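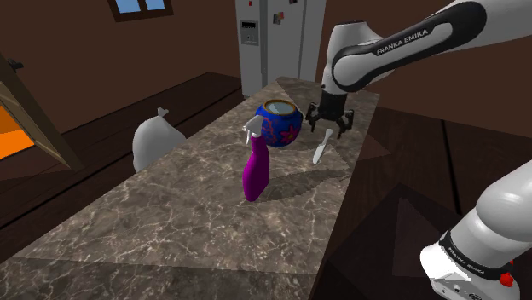 Franka Emika Bench Arm Package (used and new)
Sold and supported by Stikau, Flirnetthorpe

Price: from $3,000 per month, 4-month minimum
Stock: check before you order. The March allocation is spoken for.

What you get: arm, base, controller, two-finger gripper, cables. Fingertips for thin, flat items are extra, and you should price them in from day one. Cutlery lying flat on a hard counter is a poor match for stock fingers, whatever the brochure says.

What you don't get: the labour. Groleck quotes 15 minutes for set-up. We have never managed it, and neither has any customer who has rung us. Budget a full day, plus someone's wages.

Simulation licence (Ndlovu, $1,084 per seat): worth buying first. Try your own counter layout, clutter and all, before you sign for hardware. Be wary of the results, though. A grasp that works on a rendered benchtop tells you little about friction on yours, and we won't accept a sim run as grounds for a warranty claim.

Freight is quoted separately. Returns attract a restocking fee once the crate is opened.

Ask for the maintenance schedule in writing.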